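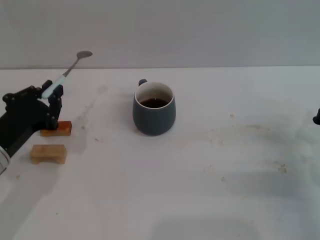
Student Builds > Arms and Grippers
Thread: Spoon stirring task for our club demo, need opinions on the grip

wobblyservo
Hi all, first real post after lurking for most of the fall. I'm in the robotics club at our college (we're called Lebrun, after the building we meet in) and we have to show one finished manipulation task at the spring open house. Ours is "pick up a spoon, stir a mug, put the spoon down." Sounded so easy when we voted on it!

Our gripper is the plain two-finger kind. We grab the spoon by the plastic handle, swing it over the mug, lower the bowl in, do a few circles, and lift out. We're training from human demos. So far we have 123 of them, recorded by four of us taking turns, and our policy gets through the whole thing maybe one try in three. It nearly always gets the spoon up off the table. After that the trouble starts, and it's the same trouble every time: the spoon rotates between the fingers when the bowl touches the inside of the mug, and then the arm stirs the air next to it, very confidently.

Is this a data problem or a finger problem? Half our club says one and half says the other and we've stopped being polite about it.

gearmitten
Finger problem. Hard smooth fingers on a hard smooth handle will pivot no matter how many demos you feed it. Put something grippy on the pads. We used strips cut from a rubber jar opener and it fixed the same thing with a paintbrush task last year. Took me longer to find the scissors.

tallgrass_88
I'm going to disagree with gearmitten a bit. Rubber helps, sure, but if your demos have the spoon held at a bunch of different angles then the policy has never had to learn one good one. Where on the handle are you grabbing? Close to the neck or way out at the end?

wobblyservo
Uh, depends who was driving. I like it near the middle. One of my teammates always goes for the far end because it keeps the fingers away from the rim. So the 123 are a mix.

tallgrass_88
Well there you go. I'd throw out whichever half is worse and start over with one rule everybody follows.

gearmitten
Throwing away demos because people held a spoon differently seems nuts to me. Variety is the point. You WANT it to cope when the grab is a little off. Rubber first, it costs nothing, then see what's left.

pinball_ferret
Our team did a stirring task for the Prundetti challenge so I have feelings about this. We had 2,841 demos by the end (big class, everyone had to record some for credit) and it still bumped the mug. What got us over the hump was slowing the operators down. People driving an arm for class credit want to be finished, so they plunge the spoon in and whip it back out, and the robot learns to plunge. Once we made everyone pause above the mug before going in, the success rate jumped. I can't give you a number that means anything because we changed the mug the same week. Sorry!

Also, wobblyservo, are you stirring real liquid?

wobblyservo
Yes, real liquid. We tried it empty early on, and then with a drink in the mug the policy acted like it had never seen a mug before. I guess the dark surface looks completely different to the camera than the white inside does. So now we record with it filled partway. Not to the top, we're brave but not that brave.

We also leave a couple of wooden blocks out on the table while we record, so it learns to ignore things that aren't the spoon or the mug. That part works great. It has no interest in blocks at all.

moth_and_lathe
Careful with that one. Do the blocks move between recordings? If they're always in the same place, you may be teaching it that the blocks are a landmark. We had an arm at the Wurberg makerspace that could only find a cup if the stapler was next to it. Took us 2 weeks to figure out, and we only caught it because somebody borrowed the stapler.

wobblyservo
Oh no. They move sometimes. "Sometimes" meaning when one of us remembers. Okay, that's going on the whiteboard.

gearmitten
Ha, that's a good catch, I wouldn't have thought of it. Still say rubber though.

tallgrass_88
Has anyone tried the Mivent finger pads? They have a little groove down the middle and I always wondered if that would keep a round handle from spinning.

pinball_ferret
We had a set. Fine for pens, kind of annoying for anything flat because it only touches along the edges. For a spoon handle, it depends on how fat it is. I'd try the jar opener thing before spending club money.

wobblyservo
Club money is currently a coffee can with mostly quarters in it, so jar opener it is.

Okay, plan for January: rubber on the fingers, everybody grabs mid-handle, pause over the mug, move the blocks every single time. I'm keeping the old demos in a separate folder so we can train with and without them and settle the argument (tallgrass and gearmitten, I'll let you know who owes who). We're aiming for 100 new ones before break is over, which is a lot of stirring.

tallgrass_88
If you change all of that at once you won't know which part helped, you know. Do the rubber by itself for a day first, same policy, same mug.

gearmitten
See, now you're agreeing with me.

tallgrass_88
I'm agreeing with changing one thing at a time. Very different!

moth_and_lathe
Post the results even if they're bad please. And what are you doing about putting the spoon down at the end? Ours used to drop it from way up and the noise made everyone in the room jump.

wobblyservo
Same here, it's loud. We were thinking of a folded dish towel as the drop spot but I'm not sure if it'll snag. I'll try it tonight and report back.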